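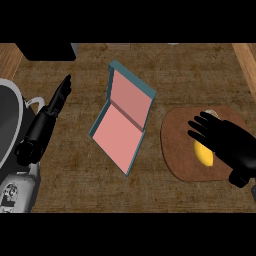 Worn tabletop, open box, oval board.

September, 4:15 pm

Sourdough rye, batch 14. Best crumb yet! Dropped the water to 90 g per small tin and let the starter go 32 hours (Evaristo's idea, and a great one). Crust still pale on the left – turn the tins at 28 minutes next time. Baltazar wants caraway in half the dough, fine by me. Flour from Arellano is nearly gone, reorder before batch 15. Try the darker malt too, just a spoonful.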